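Clearing the table before the holidays

December 23, 2019
8 comments | 61 shares

I told myself in October that the table would be clear by the holidays, and I believed it, the way I believe I'll descale the kettle. Everything the kitchen doesn't want ends up there: wrappers, plastic bottles, a sponge with no fixed address. My system is simple. Pick a thing up, ask if it's trash, put it back down slightly to the left.

Tonight I brought the bin right up to the table, which cuts out the walk and most of my excuses.

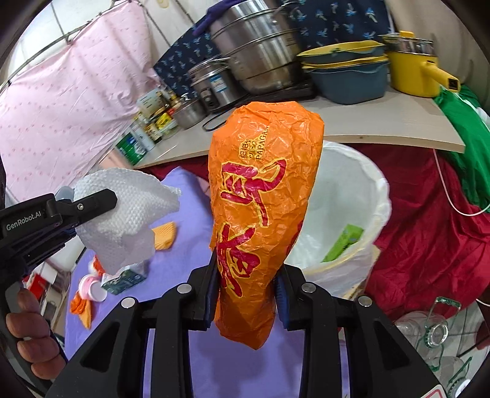

The pots can wait until after New Year's. They have a shelf, which is more than I can say for the bottles, and I'm not starting on lids at this hour.

Contact | © 2019 Plistside | Back to top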